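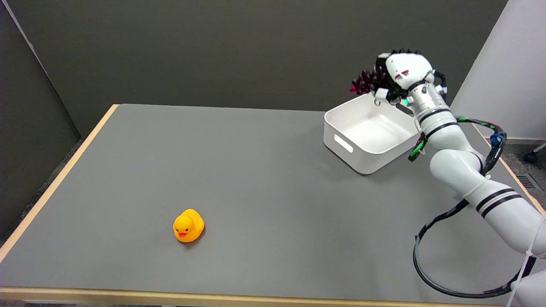

# Please stop writing job ads that sound like every other job ad

12/6/25

I read job ads for fun. I know, I know. Some people do crosswords, I sit on the couch with a cup of tea and scroll through vacancies for jobs I don't want in towns I've never been to. Last month I got through 156 of them (I kept a list, don't judge me) and by the end I could've recited the opening paragraph in my sleep. Fast-paced. Dynamic. Passionate team player. Competitive salary, which nobody ever seems to put a number on!

I worked on a recruitment desk at Mistlow for years, so I've written plenty of this stuff myself. We had a template. You changed the job title and the suburb, you hit publish, and off you went to the next one. It was quick and the clients signed it off without reading it, so why would we change?

Well, one winter a client called Flodero asked us to fill a dispatch role in a hurry. The template ad pulled in 1,835 applications over July. Everyone in the office was thrilled. I wasn't, because I was the poor sod who had to open them, and 1,734 came from people who couldn't do the hours or couldn't get to the site before the first bus ran. That's not their fault. We hadn't told them! The 5 am start was sitting in an email in my inbox the whole time, and the ad said "flexible attitude required".

So I rewrote it. I put the start time in the first line, then the pay, then the bit about the shed being freezing until mid-morning. My manager hated it. She thought it read like a warning label. We got far fewer replies, and we filled the job with 2 people still on the books when I left.

I reckon agencies are scared of the dull details. They'll spend real money on a new logo and a colour palette, and they'll argue for a fortnight over the tagline, and then the thing that candidates read at midnight on their phones gets knocked out in ten minutes by whoever's free. If you ask me, that's your brand right there. Someone who's been burned by a vague ad remembers the name at the bottom of it.

There's a small outfit I've been following, Rugemalira, that puts the pay in the headline of every single ad. Some of their ads are pretty ugly, to be fair, and the spelling's all over the shop. I still read every one to the end. Compare that with Dovumen, whose ads look gorgeous and tell me the company "values people". As opposed to what, geese?

I'm not asking for poetry. Tell me what I'd be doing on a Tuesday morning. Tell me what it pays, where I'd park and who I'd be answering to. If the last three people left because the phones never stop, maybe mention that the phones never stop. Somebody out there likes phones.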